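Shingles, and a week on the sofa

I had shingles in February 2024 and said I would write something about it once I could wear a shirt properly again.

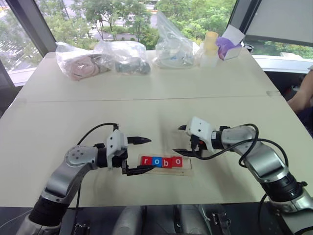 It started as an ache under my left ribs. I put it down to carrying a bookcase upstairs and took paracetamol for two days. On the third morning there was a patch of red spots, and by the evening they had joined up into a band that stopped neatly at my spine.

The pharmacist at Palumbo looked at it for a few seconds and told me to ring the surgery straight away. I was given antivirals that afternoon – 800 would have been my guess from the size of the tablets, but I never read the box. They were hard to swallow and I took them with yoghurt.

The rash itself was bearable. The nerve pain was worse, mostly at night, and it lasted some 30 days. Loose cotton helped. So did a cold flannel. The cream a friend recommended did nothing for me.

Work was fine about it. I missed the Samell meeting and did a few emails from the sofa, badly. I also stayed away from my sister, who was pregnant, until the blisters had crusted over.

I had always thought of shingles as something people got at 80. I am a good deal younger than that. If you get a one-sided pain and then a rash, ring someone the same day. I left it longer than I should have.

I still get a twinge when I reach for the top shelf. The surgery wants to see me again in June.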